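Tavisdale Guest House – Housekeeping and Linen Meeting
Minutes of the meeting held in January, 10.30 am, in the breakfast room

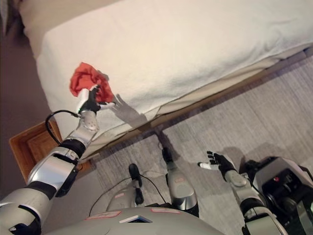 Present: housekeeping team (four), front desk, laundry, manager in the chair.
Apologies: night porter.

1. Minutes of the last meeting
Agreed with one change. Item 4 should have said the spare pillows are kept on the second floor.

2. Making up the beds
The order of work was gone over again after several rooms were found half done at midday. Beds are to be cleared completely before any fresh linen goes on. Cloths, towels and clothing are not to be left on a made-up bed, even for a minute. Guests' own clothes found on a bed should be folded and put on the chair – not in the drawers.

Housekeeping asked whether the white covers need ironing. Agreed that they do not, but they should be pulled smooth by hand and the front edge should hang level. Bed skirts are to be checked for marks at each change of guest and washed once a month.

3. Coloured cloths
Laundry reported another load of white sheets turned pink. A red cloth had gone through in the same bag. Eleven sheets were affected and seven came back to an acceptable white after a second wash. The other four will be cut up for dust sheets.

From now on red cloths go in the lidded bin by the back stairs and are washed separately. Each bag of whites is to be shaken out before loading. Front desk asked if a different colour could be bought instead. Laundry has plenty of the red ones left and would like to use them up first.
Action: laundry to label the bin.

4. Linen order
Quotes were received from Endodton and Marquez for 60 single sheets and 100 pillowcases. Marquez was cheaper but wants a minimum order of 300 pieces, and there is no room to store that many. Agreed to go with Endodton. Delivery takes three weeks.

The linen budget for the year stands at £3,000. Mattress protectors were left until the spring.
Action: manager to place the order.

5. Trays
Trays are still being put down on bedroom floors and left there. One guest on the first floor stepped on one in the dark. No injury, but a cup was broken. Trays should go back to the kitchen on the same trip as the used towels.

6. Vacuum cleaner
The Prallano upright has gone for repair. The small one is to be shared between both floors, first floor before noon and second floor after.

7. Any other business
The window in room 6 is sticking again. Front desk to add it to the repairs book.
The linen cupboard key was missing for two days and has been found in an apron pocket. It is to be hung up at the end of every shift.

Next meeting: February, 10.30 am, same room.
Meeting closed at 11.15 am.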